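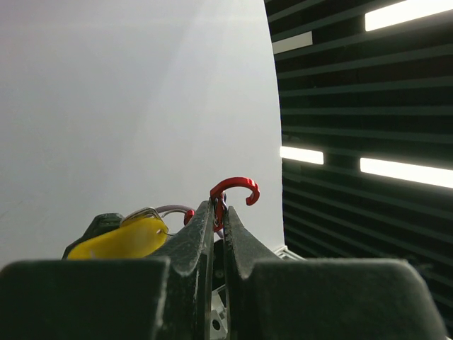 Home | Notes | Reading | Contact

Right, week 3, and we're on story openings! A good first line has to grab you and then leave something open. I always think of a hook, curling over with its tip hanging free (the open end is the bit that catches your reader). So don't tie everything up in line one, please. 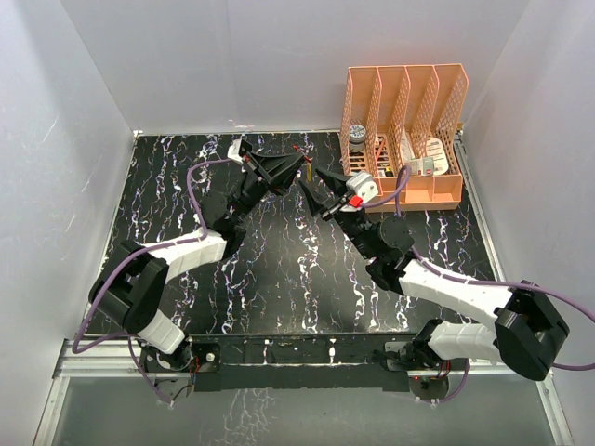 For next time, write 2 openings for the same story, one starting with speech, one with weather, and swap with a partner. Nandi Zwane's were lovely last year.

This site uses cookies. Accept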